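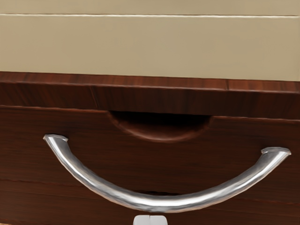 Progress reports / Kirnunen drawer and door handling project

Report to Niazi on the November open day
Prepared by Kylie Pirihi, with notes from Haf Samuel and Hemi Pirihi

The open day went ahead at the Bamness workshop in November, as set out in the second stage of the funding agreement. We had 17 visitors in the morning group and 20 in the afternoon. Most came from joinery shops and home care services in the Nendale area. Aroha Lowther attended for the fund and stayed for both sessions.

The program had two parts. Haf gave a short talk on what has been done since the last report, then Hemi ran the simulated kitchen on the big screen. Visitors saw the view from the gripper as well as a wider view of the room. The gripper view drew the most questions. With the closed fingers just under the curved metal handle, people could see how little room there is to line up on a drawer pull of that shape, and several asked why we don't use the finger notch in the top edge of the drawer front. We have not trained on notches yet. It is on the list for stage 3.

Work completed this period

The drawer set in the simulator now holds 400 variations of cabinet, covering wood finish, handle shape and lighting. The dark reddish-brown cabinet with the arc handle is one of the harder ones. Bright reflections on polished metal upset the handle detector, and in the early runs it often marked the highlight as the edge of the handle. Zdzisław Chmielewska rewrote that part of the detector before the open day. It is better on plain bar handles and still patchy on curved ones.

We also changed how the arm approaches from below. It used to travel to the handle in one move. It now stops short, checks its position and then closes the distance. This makes each attempt slower, and a couple of the joiners remarked on it. Hemi explained that speed will be looked at once the grasp is reliable.

Feedback from visitors

Written comments were mostly favourable. The home care people wanted to know about drawers that stick or are overfilled, which the simulator does not model well. The joiners offered measurements from their own handle ranges and Haf has followed up with two of them. One visitor felt the talk was too long for people standing up. We will put out chairs next time.

The afternoon demonstration started late after the projector lost its connection. We dropped the cupboard door section to finish on time and sent a recording to those who asked for it.

Budget

Spending is within the amount approved for this period. Catering came in under the estimate and the balance has been moved to travel, as agreed with Aroha by email.

Next period

Finger notches and recessed pulls will be added to the training set. Zdzisław will continue on reflections. Tests on the physical arm at Bamness are to begin once the new bench is fitted, and we will send Niazi the test plan for comment before then.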